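How Do You Pack Drinks in a Box?

Wornov Kids - Things Around the House

Imagine your family goes to the lake at Gitley in July. Everybody will be thirsty! So somebody must pack the drinks. It looks like an easy job, but there are good ways and bad ways to do it.

Why do bottles fall over?

A water bottle is tall and thin. When it stands alone in a big box, it has nothing to lean on. The car turns a corner, and the bottle tips. If more bottles stand close to it, they hold each other up, a little like people in a full bus.

A can is different. It is shorter than most bottles, so it does not tip so easily. But its sides are made from very thin metal, and a hard knock can make a dent.

Where do I begin?

Put your box on a flat table. Next to it put a tray with all the drinks that you want to take. The tray is your waiting place. You take one drink from the tray, you stand it in the box, and you go back for the next one. When the tray is empty, you are finished. 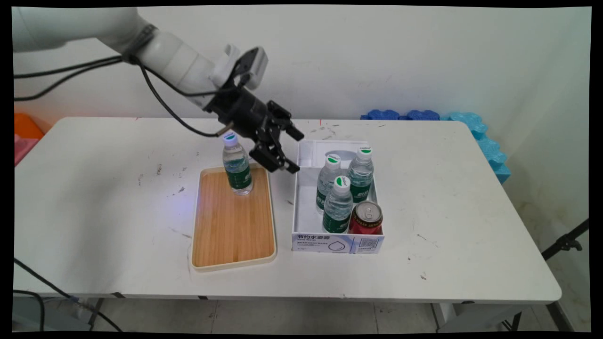

Three water bottles and a red can are in the box. One more bottle is standing on the tray.

Start with the corners. A drink in a corner has two walls beside it, and the walls help it to stand. After the corners, fill the middle. Keep the caps on top, so you can see quickly if one is not closed well.

Is the box too heavy?

Water is heavier than many children think. A bottle with half a liter of water weighs more than one pound. Put 8 of them in a box and you will feel it in your arms! Ask a grown-up to lift the box with you, and hold it from the bottom - thin cardboard can open if you carry it only by the top.

Try it yourself

Take an empty box and a few closed bottles. Stand one bottle alone in the box and push the box slowly across the table for 10 seconds. Now fill the box with bottles and push it again. Which time did the bottles move more? You can draw what you saw.

New words

Tray: a flat board with a low edge, for carrying things.
Cardboard: thick, stiff paper. Many boxes are made from it.
Dent: a small hollow place where something was hit.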